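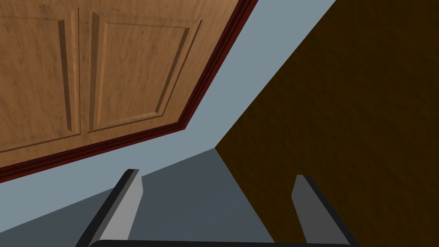

The Door Department

For six years my job at Varnitz was, among other things, opening doors. We look after furnished rentals, and somebody had to walk through each unit, try the handles and write down what stuck. In September the company bought Zillgate, and now I watch a simulated robot practice on simulated doors in simulated apartments, and I write down what stuck.

The pitch was that we'd all be freed for higher-value work. Hatice Aksoy, who trained me, asked what that was and got a slide deck. Her new title is Access Quality Lead. She used to carry 78 keys and now she carries a laptop and complains about her neck.

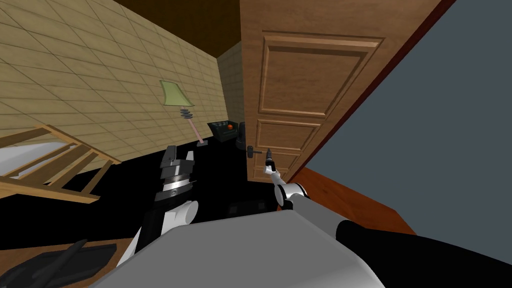 I don't hate the thing. A lever handle is harder than you'd think, and I've grown oddly patient with two arms learning what my elbow does when I'm holding groceries. Last Monday's report ran to 1,019 attempts. Mine used to run to 40, with a coffee stain, and tenants told me about the leaky sink while I was there. Zillgate's report has no column for the sink. I've asked for one. Morris in planning says it's on the roadmap, somewhere after drawers.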